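4. Putting the stand together

The Skyrme stand comes in three pieces: the round base, the post and the round top. The box says it goes together in seconds. Allow longer than that, and ignore the leaflet with the arrows on it, which shows the post upside down in one drawing out of two.

4.1 Put the base on a flat table. If you have pushed two tables together, keep the whole base on one of them. A seam is never as level as it looks.

4.2 Lower the post into the hole in the base and turn it clockwise until it stops. Hand-tight is enough. The leaflet suggests a "firm final turn" – skip it, that is how threads get stripped.

4.3 Set the top on the post and turn it the same way, holding the post still with your other hand. If you let the post spin you will be unscrewing the base while you tighten the top.

4.4 Look at the stand from the side. The top should sit level. If it leans, back it off one full turn and start again.

Note: Skelness sells a felt pad for the underside of the base (part 827). It is supposed to stop wobble. We tried it on 4 stands and could not tell the difference. It may save your tabletop a scratch.

Caution: The post is thin. Whatever the label claims about "everyday loads," do not lean on the top or lift the stand by it. Hold it by the base when you move it.

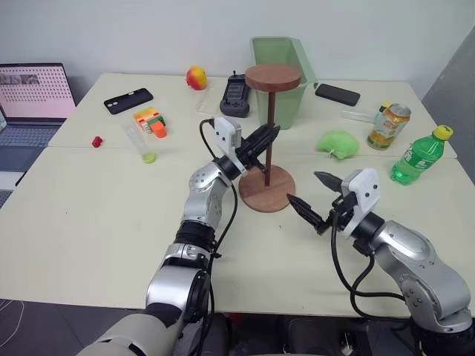 Fig. 4. Stand upright on the near table, with the green bin behind it.

4.5 Move phones, drinks and anything else that rolls or tips well away from the base before you test for wobble. Press lightly on one side of the top, then the other. A little give is normal, in spite of what the box says.

Replacement posts are listed under part 1657. Check the length against your old one before ordering.

Section revised by Randi Wallin, February.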